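Kitchen and break room helper, part time — Valier building, Nernex

We need one person to keep the second-floor break room in order. The job is putting cups and mugs away, wiping tables, restocking the wire racks and taking out the trash. Hours are 2 p.m. to 6 p.m., 13 shifts a month, starting in March. Pay is $798 a month.

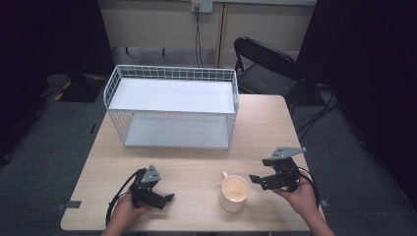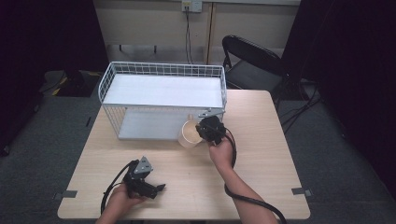
There are 27 people on the floor, so the afternoons get busy. No experience needed — we will show you where things go. You should be able to stand for a full shift and lift a case of paper goods. Gloves and an apron are provided.

Apply at the Prirnska front desk, or leave your name and phone number there.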